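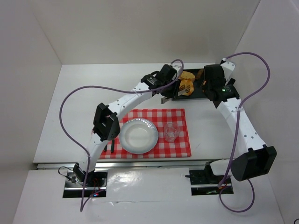 Two arms, one black tray

OK quick one tonight, I have to be up at stupid o'clock. But I just finished episode 12 of Stivby and I need to put this somewhere before I forget half of it.

If you're not watching: it's the quiz show where two families get locked in a fake train station and have to answer their way onto the train. Sounds dumb. Is dumb. I have not missed one since April.

So. The Hamdan family came in with 422 points, which was way ahead. The other team, the Gerport cousins (they all come from Gerport, that's the whole theme, matching yellow jackets and everything) had barely scraped through the music round. I was ready to switch over and fold laundry.

Then the Luggage Round. You know the one - host rolls out the suitcases, every suitcase has a question inside, and if you get it right you can swap a suitcase with the other team. The cousins got four in a row. FOUR. The grandmother answered one about river names before the host was done reading it. Even Munther Yammine lost his place on the cards, and he never does, that man could host a house fire.
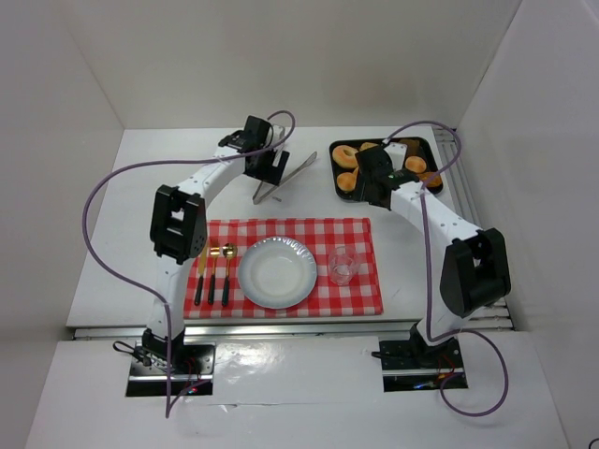
Tongs on the table, a gripper over them

Anyway the final. Cousins needed the bonus ticket to win. The question was what year Moltinholm castle got its first tower and the youngest one, maybe 20, just goes "1317?" like she was asking for directions. Correct. Confetti, crying, one jacket thrown at a camera. I yelled so loud the dog left the room.

My only complaint is the new buzzer sound. Its awful. Like a duck in a bucket. Please bring back the train whistle, and while I'm at it the recap after every ad break is way too long. We just saw it. We were there.

Also not sure about the celebrity special next week. They said "surprise guests" last season too and it was two weather guys. Will still watch obviously.

Hamdan dad was very gracious about it, shook everyones hand, then you could see him in the credits still argueing about the cheese question. I'm with him on that one, both answers should have counted.

OK bed. No spoilers in the comments if you've seen the preview - I'm skipping it.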